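Uven Community Help > Storage and Shelving > Bins

Calculating how many bins I need for loaner slides at a pool

Posted by kindetti_ops
Viewed 1,867 times

I run the front desk at a small indoor pool. We keep loaner slide sandals for visitors who come without their own, and at the moment they live on open shelving, sorted by size. The sizes get mixed by early afternoon. I want to move to one rigid plastic bin per size, with the bins on a low bench by the changing room door.

Two things I can't settle. First, how to estimate capacity. The listed volume of a bin in liters tells me very little when the contents are stiff and hollow. Second, whether the slides should lie flat or stand on edge.

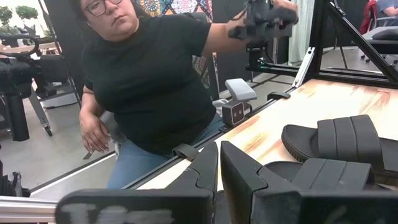
We have seven sizes. The busiest month is February, when the school groups come, and last year we logged 3,708 loans over the season. The slides are rinsed and dried on a rack before they go back. Bench depth is fixed and I can't drill into the wall.

Musa Okafor
Accepted reply

Ignore the liter rating. Work from the footprint of one slide and the inside floor of the bin, measured at the bottom, as most bins taper.

Flat storage, soles down:

1. Measure the longest and widest slide in that size. Add a finger's width each way.
2. Divide the inside floor length by the slide width and round down. That is your count per layer if the toes all point at the long wall.
3. Do the same with the slides turned the other way. Keep the higher count.
4. Multiply by the number of layers. The strap sets the layer height, so measure from the sole to the top of the strap.

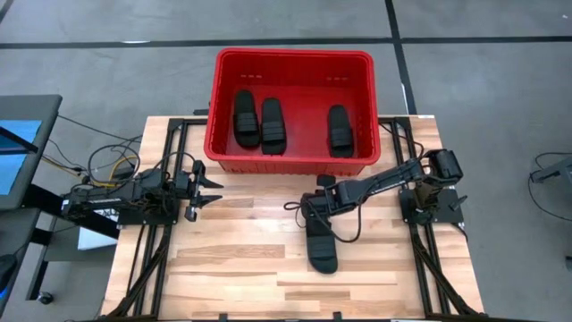
5. Stop at two layers. With more than that people dig, and the pairs separate.

On edge you will fit more per bin, but the row falls over once a few pairs are out. I would only do it with a divider.

For the bench, check the outside measurement at the rim against your depth. The rim is wider than the base, and a bin that overhangs gets knocked. A strip of rubber matting under each bin will hold it without drilling.

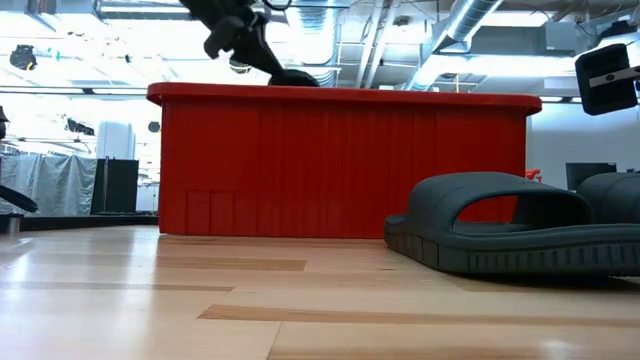
Labels

Put the size on the front face and on the bench under the bin. Adhesive labels lift from ribbed plastic — use a tag tied through a handle, or find a smooth panel. Clip pairs together at the strap if your desk staff have time for it.

prultico22

we just use a big tub and let people sort it out, works fine. what size are your shelves

kindetti_ops

Replying to Musa Okafor: thanks, step 3 changed my count for the two largest sizes. I had been measuring at the rim. Ibrahim on the evening shift is going to try clips on the children's sizes first.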